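Working Next to the Cell: Kit Packing at Muvilden

Project report, Work and Technology course
Nowakowski Technical School, Urkitz
Henryk Szulc

Background

Muvilden packs training and teaching sets. Most of the orders are for a set called Sitis, made up of solid shapes that go into a foam tray with a recess for each shape. Until last year all of this was done by hand at a long bench. The packers took shapes from open bins, pressed them into the foam, looked over the finished tray and put the lid on the box.

The company now has two robot cells that place the shapes. The people who used to pack by hand still work there, but their tasks are different. My project looks at those tasks and at what the packers think of the change. I did not try to work out whether the cells save money. Muvilden did not share cost information and I did not ask for it.

How I collected the information

I visited in February and watched both the early and the late shift. I interviewed five packers, one at a time, in the break room. Each interview was planned to last 20 minutes, and most ran longer. I also talked to Nikola Szewczyk, the shift lead, who had packed at the bench before she took over the schedule. The packers asked me not to use their names, so only hers is given.

I took notes by hand. I wanted to record the interviews, but two people said no and I decided to treat everyone the same.

The work before

At the bench each person packed a whole tray from start to finish. Packers sat across from each other and talked during the shift. The pace was set by the order list for the day, and people could slow down after lunch if the morning had gone well.

The most common complaint about this period was sore hands. Some shapes fit the foam tightly and had to be pushed in with the thumb. One packer wore tape on both thumbs by the end of every week. Another said the work was dull but that she could do it without thinking, and that she liked this about it.

Mistakes were mostly swapped shapes. A small part would be dropped into a recess meant for a larger one and the tray would be sent on. The packer who had made the mistake usually got the tray back and fixed it, so everyone knew their own error habits.

The work now

A packer is assigned to a cell for the shift. The main tasks are setting out the foam trays, supplying the shapes, checking trays when they come out, and clearing stops. A stop happens when a shape tips over, slips in the gripper or does not go down into its recess. The arm waits, a tone sounds, and the packer opens the guard, moves the part and restarts.

Clearing stops takes more knowledge than I expected. The screen says that a placement has failed but gives very little about the reason. The packers have learned to tell from the position of the arm what kind of problem it is. A tall block that was picked up at a slant needs to be put back differently from an arch that was set down on its end. None of this is in the written instructions. Nikola Szewczyk has started a notebook that stays on the shelf between the cells, and people from both shifts write in it.

Checking has changed as well. At the bench, packers checked their own trays. Now they check trays they have not filled, and several told me that it is harder to stay alert this way. One packer turns every tray by a quarter before looking at it so that it does not look the same each time.

What the packers said about it

Opinions were mixed. Everyone I interviewed said that their hands felt better. The packer with the taped thumbs no longer uses tape.

The pace was the most disliked part. The cell does not slow down after lunch, and a packer who leaves for a glass of water may come back to a stopped arm and a light that the whole hall can see. Two people described this as feeling watched, although neither of them had been spoken to about it.

Talking is harder. The cells stand apart and the guards are in the way. Lunch has become more important for this reason, and the late shift asked to keep their breaks at the same time instead of taking turns. Nikola Szewczyk agreed, and both cells are now paused during that break.

Pay has not changed. The older packers thought that clearing stops should count as a skill and be paid as one. The company has said that it will look at the job descriptions. There was no decision when I finished the project.

Pictures from the cell

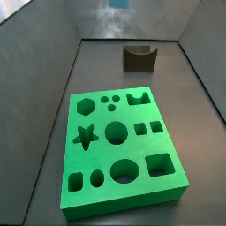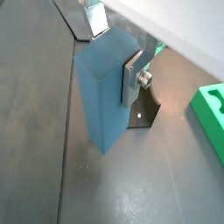

Kitting cell. First picture: foam tray with its recesses empty and an arch-shaped part standing behind it. Second picture: a blue block held by the gripper.

What I would do differently

I spent most of my time on the early shift, and the late shift turned out to have more to say about breaks and about being alone at a cell. A longer project should divide the hours evenly. I would also ask to read the notebook properly. I was only shown a few pages, and it probably says more about what the packers have learned than my interviews do.

Thanks to the packers on both shifts and to Nikola Szewczyk for arranging the visits.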